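Divided bin for dishes and play food – keep or dump?

polari_mom
Joined: September

We have a big gray bin, divided lengthwise, that lives on the table in the play corner. The idea was food on one side and dishes on the other. I have now sorted it more than 300 times, and within 13 minutes everything is in the same half again. Peach, bowls, cup, all of it, with a perfectly good compartment going to waste next door.

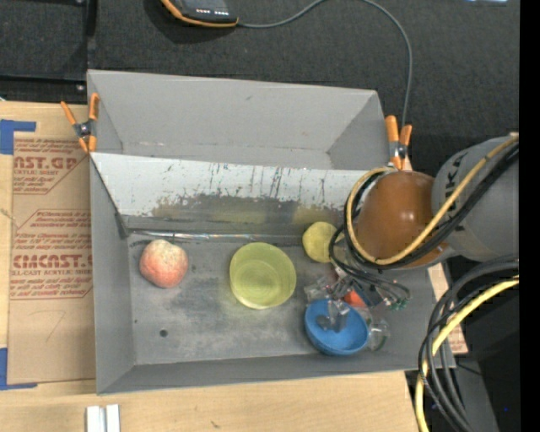 I've tried labels. I've tried a stern talk. My husband says buy a second bin, but my husband isn't the one who'd be sorting two bins.

Sverre Rønning
Pull the divider. One big bin, one mess, done by 6.

nartey_k
Disagree with Sverre. Take the divider out and the cups end up under everything. I'd leave the dishes in there and put the fruit in a basket somewhere else.

foro77
Mine is scratched to pieces too and I wouldn't replace it. Three kids have been through it – the scuffs are the finish now.

polari_mom
The basket is tempting. Where does a peach go if someone is serving it in a bowl, though?

nartey_k
In the bowl. You're off duty by then.

Sverre Rønning
Still say pull the divider.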